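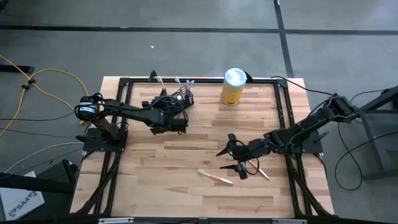
Thread: what a two-arm bench costs to set up

Home Posts Replies Media Likes Search

1/ I promised a few people I'd write down how we budgeted our two-arm bench. I run the purchasing side for a small lab, so this is all about money and planning. No code.

2/ Our limit was 3000 dollars for everything except the arms. The arms came out of a separate line that was approved in August. If your arms and your bench are in one budget, split them now.

3/ Table first. We went with a butcher-block top. It costs more than a folding table and it doesn't wobble. The black rail frame on top is what the base plates fasten to, so get the plate drawings before you order any rail.

4/ I ordered rail from Peltwood before I had the drawings. One cut was wrong. That was 11 days of waiting for a replacement.

5/ Cables. I had one line in the sheet that just said "cables." Look at how much runs down both sides of the table and over the floor. Give power, data and extension cords a line each, and measure along the path the cable will take. The straight distance is no use to you.

6/ Leave floor space. The right arm's elbow goes out past the edge of the table. I had drawn our floor plan using the size of the tabletop and had to move everything over.

7/ Task items are cheap, but they still need a line. Toothbrushes, a mesh basket, a canister with a lid. Buy more than you need of anything small. I put in for 30 toothbrushes and got asked about it once.

8/ Spare gripper fingers. Haruto Hayashi told me to order 2 extra sets with the first shipment and I'm glad I listened. Shipping on a small parts order from Valine was more than the parts.

9/ Quotes. I asked Valine and Sugawara for the same list. Sugawara was higher on parts but included the mounting hardware, so the totals came out close. Ask what's in the box before you compare.

10/ We did not buy a service plan. Fluvusance offered one for the whole bench. I may look at it again next year when the warranty runs out.

11/ Final sheet was closed 11/06/2020, under the limit. I can share a blank copy with the formulas left in. Reply here if you want it.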